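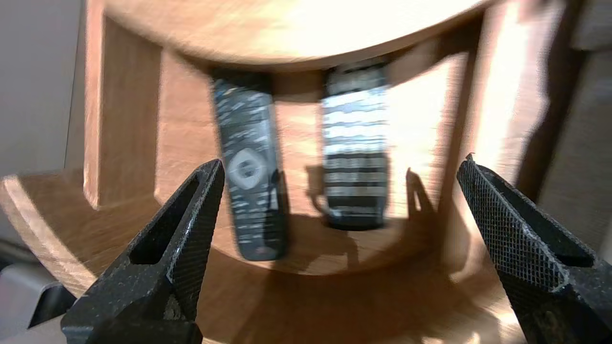
Teleop and Teaching Group - minutes, 20/02/2020

Taken by me, Rhonda, because I lost the draw again. If I've put words in your mouth, email me before the next meeting and I'll fix them. Tùng Võ ran things. The Brundix people dialed in and could hear us most of the time.

Last month's minutes

Accepted, with one correction: it was the left foot pedal that sticks, and I wrote right. Sorry! Tùng has ordered a new one.

Where we are with the remotes task

This took up most of the hour, as I think we all knew it would. For anyone who missed November: the arm has to reach into the wooden holder, take hold of one remote control, lift it clear and set it down on the mat. Then the same thing backwards, which is the one everybody hates. We teach it two ways. In hand teaching you hold the arm by the wrist and walk it through. In remote teaching you sit at the Holum desk with the two handles and drive it while looking at the wrist view on the monitor.

Tùng read out the totals. We have 511 demonstrations on the drive, and he threw out 62 of them after watching them back. Most of the ones he dropped were mine (he was very nice about it) and they were nearly all from my first week on the handles, when I kept closing the fingers too early and nudging the remote over before I had it. He wants to keep a handful of the clumsy ones where the driver recovers and finishes the job, so the arm learns what to do when a remote leans over on it. Brundix agreed but asked that we label them. We said yes, and then spent a long time on what to call the label. It's "recovered". Moving on.

Hand teaching or the handles?

I said my piece, so I'll try to report it fairly. I like hand teaching for this one. You can feel it when the fingers touch the wood and you back off without thinking, and I get through a lift in far less time. On the handles I can't feel anything, so I creep in like I'm parking someone else's car.

Tùng's side is that with hand teaching your own arm is forever getting into the side camera, and people twist the wrist into positions that suit a person standing there and don't suit the motors at all. He played back one of mine where the elbow joint was nearly at its limit for no reason whatsoever. Fair enough. He also thinks the driving gets better if you stop watching the fingertips and watch the space between them, and I tried that after the meeting and I have to say it helps.

We settled on this: handles for the main set, hand teaching only for the last bit of the put-back, where the remote has to go down into the compartment without catching the top shelf. We'll look at it again once the next batch is trained.

Sunlight

Brundix raised the light. With the sun coming in, the wood on the holder goes almost white in places on the wrist view and a finger throws a shadow on the back panel, and they wanted to know if we could pull the blinds for every run. Tùng doesn't want to. His thinking is that people have windows, and if the arm only ever learns under the ceiling lights it will fall apart the first time somebody opens the curtains. I'm with him on that one, although I'll admit that driving it with all that glare is no fun and I squint the whole time.

What we agreed is a mix, some runs with the blinds up and some with them down, and whoever is driving writes it in the log. Please do write it in the log. I went through last week's on Wednesday and half the lines were blank.

Driving too fast

Connected to the above - the wrist view smears when you swing in quickly, and the buttons on the remotes turn into stripes. Tùng asks everyone to slow down on the approach, then pause for a beat before closing. He has put a speed cap on the handles for now. If you hate it, tell him, don't go into the settings and take it off (you know who you are).

Session length

I asked for this to be on the list. After 20 lifts in a row my hands are tired and my driving gets sloppy, and you can see it in the playback. We're going to stop at 20, swap drivers, and get up and walk around. No one argued.

Other things

The Akpalu grip pads have been quoted and they cost more than we hoped. The rims on the fingers we've got are looking worn, so it's going to have to be dealt with sometime, but Tùng wants to finish this set on the same fingers and change them afterwards. Agreed.

Gatby want to come and see a session. We said they can, and that they can have a turn on the handles if they like. I'll sort out the parking.

To do

Tùng - label the recovered runs, send Brundix the cleaned set, chase the pedal.
Me - new log sheet with a box for blinds, reply to Gatby.
Brundix - train on the new batch and send us clips of the misses as well as the good ones, please.
Everyone driving - 8 put-backs each before we meet again, on the handles up to the last bit and by hand from there.

Next meeting same room, same time. Tùng is bringing the spare monitor so we can all see the playback without standing on each other's feet.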